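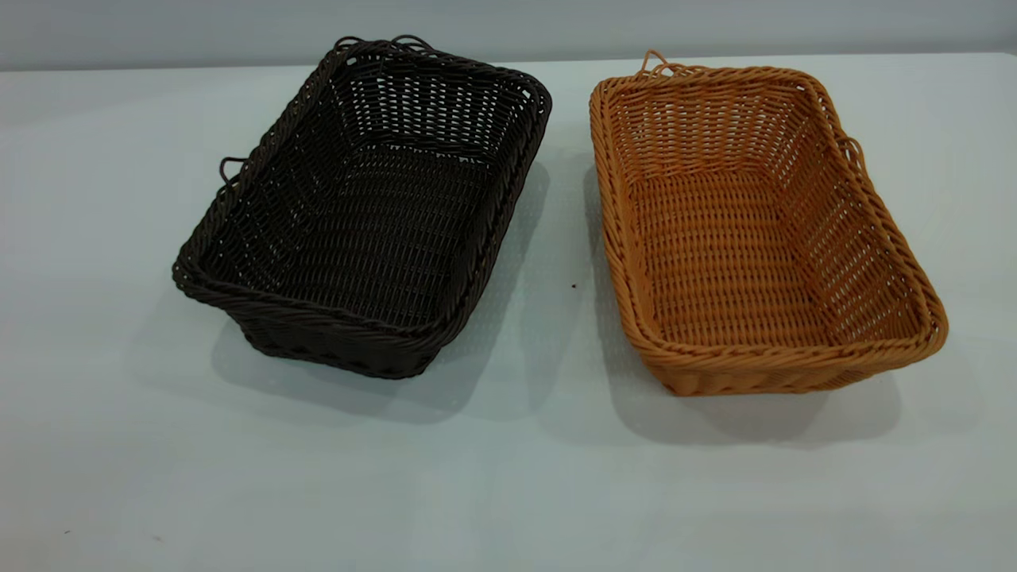 The Second Life of the Bread Basket

In my kitchen there are more baskets than bread. I did not plan it. The first came from my mother-in-law with rolls inside, the next one I bought at the November market in Jivden, and after this I stopped paying attention. When we moved last year, I found them in three different boxes, and I had to decide what they are good for.

My answer is: almost everything. A simple rectangular basket, the kind that restaurants put on the table before the soup, is one of the most useful things you can own, and it is also one of the cheapest. I would like to speak for it.

Start with the shape. For many years I preferred round baskets, as they look prettier with apples in them. But a round basket wastes the corners of a shelf. Two rectangular ones stand beside each other like books, and you can pull one out without disturbing the other. In my pantry one holds onions and one holds garlic and ginger. The weave lets the air pass, so the onions stay firm for longer than they did in the plastic drawer, where they always began to grow green tails.

Then the color. I am careful with this, maybe too careful. A dark brown basket hides coffee drops, crumbs and the small dirt which falls from potatoes. A basket in the color of honey makes a white table warmer, especially in the morning, and I think bread looks better in it. If you buy two, I recommend to buy one of each. In our house it has become a language: the dark one is for things that must be washed or peeled, the light one is for things you can eat at once. My children learned this in one day, and they have never learned where the scissors go.

Natural or synthetic?

I have had long discussions about this question. Willow and real rattan have a beautiful smell when they are new, and they age nicely if the kitchen is dry. Mine is not dry. After one winter beside the kettle, my willow tray had gray spots on the bottom and I had to throw it away. Synthetic rattan has no smell and does not change much with time, but you can put it under the tap, and for a family this decides the matter. The small shop Stodora, which sells kitchen things two streets from my home, keeps both kinds on the same shelf. The synthetic ones cost 249 there for the larger size and 194 for the smaller. I took the larger, and I have not regretted it.

Before you pay, turn the basket over and look at the rim. A thick, braided rim keeps its form when you lift the basket full. A thin rim will bend, and after some months the basket looks tired. Run your finger along the inside too. If a strand catches your skin, it will also catch a napkin, and later it will break. Small loops at the sides are pleasant to look at, but I would not carry potatoes by them. Take the basket from below, with both hands.

How to wash it

Crumbs are the enemy of every woven thing. They sit between the strands and wait. I knock the basket upside down over the sink, then I go through it with a dry brush. A new toothbrush is good for this. After that comes warm water with a little dish soap, and a short rinse. Leave it on its side on a towel overnight. I wash the bread basket each week and the onion basket when I remember it.

For bread, I put a cotton cloth inside. Gresterora makes linen ones, 23 inches on each side, large enough to fold over the rolls and keep them warm until the late guests come. An old clean dish towel does the same work.

Not only for food

One of my baskets lives now by the front door with the keys and the dog's leash. Another is in the bathroom for rolled hand towels. The Hartono guesthouse, where we stayed last summer, had one on every night table for glasses, phone and book, and I copied this idea as soon as we came home.

There is still one basket on top of my refrigerator. It is empty for the moment, and on Saturday I will probably put lemons in it.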